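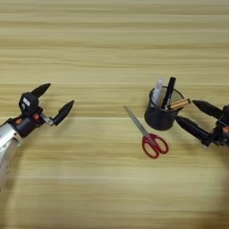

Articles > Opinion > Robot Learning

Let the Demonstrations Be Messy

4 October 2025

I have spent most of this year collecting examples for a two-armed tabletop robot, and I want to make a case for something that gets people in my line of work surprisingly worked up: we should stop throwing away so many of our clumsy demonstrations! I love a clean one as much as anybody. You guide the arms in, the fingers close where you wanted them to close, the thing goes where it should, and you save the file feeling like a concert pianist. But a pile of recordings that all look like that is a thin diet for a learning system, and I think a lot of small teams are starving theirs without knowing it.

Back in February our group had 357 episodes of desk tidying in the Plorell project. Scissors, pens, a pencil cup, that sort of thing. We went through them with a strict rule: any pause, any second try at a grasp, any wobble, and out it went. That left us with 216. They were gorgeous. We trained on them, and the robot moved beautifully right up to the moment a finger landed a little off, and then it had no idea what to do next. It would close on air and carry on with the rest of the motion as if it were holding something. Of course it did. We had carefully removed every case of a person missing and then fixing it.

So we put the rejects back, apart from the ones where the recording itself was broken, and the difference made me jump out of my chair. The arm would miss, back up, and go again. It had picked that up from the very episodes I'd been embarrassed by (several of them mine, recorded late on a long day when I couldn't line up a wrist to save my life). 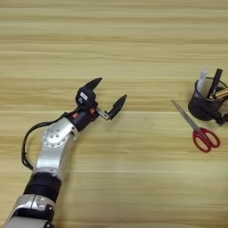

Scissors are my favorite argument here. Closed and lying flat, they're thin at one end and bulky at the other, and people who drive the arms disagree about where to take hold of them. Some go for the handles every time. Some try the blades near the pivot. I used to write instructions telling everybody to do it one way, my way, and I've quit doing that. If seven people pick up a pair of scissors seven ways and all of them get the job done, I want every one of those in the set. What I do want is a note saying who was driving, so that if one style causes trouble later we can find it.

The same goes for how you lay the table. For a long time our starting positions came off a printed sheet, and you could tell, because the robot did great on the sheet and poorly a hand's width away from it. Now whoever is collecting just sets things down, and moves them between runs. Let the scissors lie close to the cup. Let the pencil lean way out over the rim. Start with one arm near and the other far away, then swap. It costs you a few seconds per episode and I can't think of a cheaper improvement.

There's a fair objection, and my friends at Nudberg make it loudly. Mess is fine, they say, until it teaches bad habits. If half your episodes have a long hesitation before the grasp, you get a robot that hesitates. They're right about that, and we've seen it ourselves! A driver who stops to scratch an ear is giving you dead time, and dead time should be trimmed. A dropped pen that gets picked up again is a whole different animal. My rule these days is to ask whether the person was still doing the task. If yes, it stays, ugly or otherwise.

I'd also keep the outright failures, labeled as failures, in their own folder. Ours holds around 201 by now and I dip into it all the time. When a new driver starts, we watch a handful together before they ever touch the controls, and they learn more from those than from my best work. They also relax, and relaxed people make better recordings.

We're starting on a drawer of kitchen odds and ends next, and I've already asked the team to hold off on deleting anything until we've trained on the whole lot once. I can't wait to see what the first batch looks like.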